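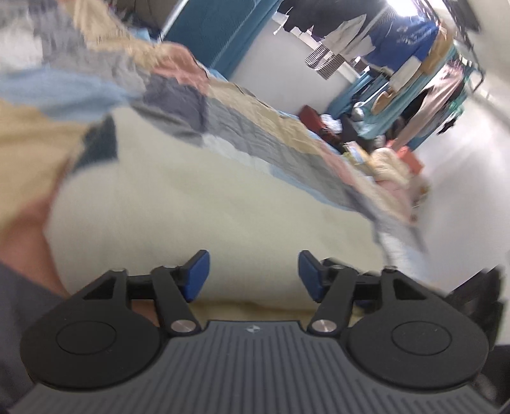
PLURNELL WOMEN SIGN UP FOR ANOTHER SEASON WITH TEGAN HAPETA UP FRONT

I'm thrilled to tell you I'm staying at Plurnell! I signed my new deal in January, and I've been grinning ever since (my mom cried, then asked if I was eating enough).

For anyone new to us, I wear number 9 and I play striker. Last season I scored 16 goals for the club, 14 of them in the league, and yes, I still think about the one I put over the bar against Kunder. From six yards! Sorry again to everybody behind that goal.

Nadar called, and it was a nice offer, but I want to go up with this team. We finished second to Flular and it stung all summer.

I'm also 70 appearances in now, so the younger girls have started calling me Grandma. I'll allow it until preseason.

Our first home game is against Kunder, with a 7 p.m. kickoff. Season tickets are on sale at the club office and at the gate. Come early and bring a drum if you've got one.

Tegan Hapeta
Forward, Plurnell Women

Press questions: please ask for the media desk at the Plurnell club office.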